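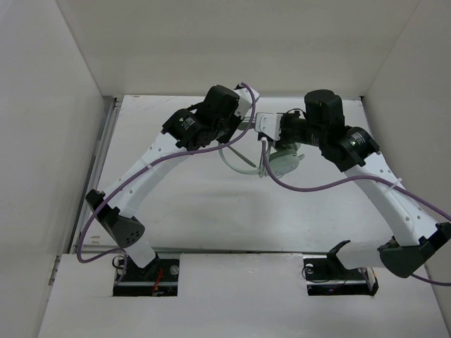 One reader of our September newsletter wrote in to ask whether any of this can fold a fitted sheet yet, and if the answer is no, why she should care. Fair question! The answer is no, at least with the bench we sell, and she should care a little anyway, for the sake of all the smaller jobs that come before the fitted sheet.

Cusis Two-Arm Chore Bench
Made by Plerstead. Tested at our Hevham workshop.

The Cusis is a bench for people who want to find out for themselves how far machines have come with everyday handling. Two arms stand at the front and reach in over a wide white work surface, with plain walls at the back and sides. Each arm ends in a gripper, and the two grippers can meet over the surface, so one can hold while the other does something. Most chores need exactly that. Try opening a jar or wiping out a mug with one hand behind your back and you'll see what a single arm is up against.

We've had ours running since spring and we love it, quirks included. It is slow. A person can clear a breakfast tray in the time the bench takes to make up its mind about a spoon. But it keeps getting better at things that would have been out of reach for a bench this size, and watching it manage a new object the first time is a real pleasure (half the workshop wanders over).

What it does well today
Picking up rigid things that fit in one gripper: cups, pegs, brush handles, small boxes. Passing an object from one arm to the other. Setting things down upright. Sorting hard plastic parts into trays, all morning if you like. On our own cup-and-tray routine we log 86 good runs out of 100, and most of the misses are at the handover.

What it does some of the time
Round or curved items with no flat side to grip. Lids, if they're loose. Anything with a handle that could be facing any direction - the arms will often go for the handle from the wrong side and need another try. Damp sponges.

What it doesn't do yet
Laundry beyond a washcloth. Wet dishes straight from the sink. Bags of any kind. Anything where you would normally feel your way, like fishing a screw out of the bottom of a box. For shop-floor work, leave threading and cable routing to people.

Specifications
Arms: two, mirrored, front mounted
Payload: 600 g per arm
Joints: 6 per arm, plus gripper
Longest unattended session we recommend: 8 hours
Arm cables: purple, tied along the links
Work surface: white, wipe clean

Setup
Two people should lift the bench into place. Leave room at the front so you can get at the openings where the arms come up, and check the cable slack on both sides before the first full reach. The cables need a generous loop at the wrist. If you tie them too tight they'll tug when the gripper turns, and if you leave them too long they drag over whatever you've laid out. Fresh cable ties are in the spares kit.

The surface picks up scuffs with use. A soft cloth and mild soap are fine; skip the scouring powder, it dulls the finish.

Software
The bench ships with Radebe, which handles teaching and playback. You guide the arms through a job several times, it learns from that, and then you let it try. Start with one object in one spot. Move the object a little each day. People who begin with a full sink of dishes get discouraged fast, and we'd hate that, because the small wins are such fun.

Visits
Bring your own chore to Hevham any Tuesday afternoon and we'll put it on the bench with you. Odd-shaped kitchen things are especially welcome. Please wash them first.

Spare grippers, cable sets and replacement surfaces are listed on the Cusis parts page.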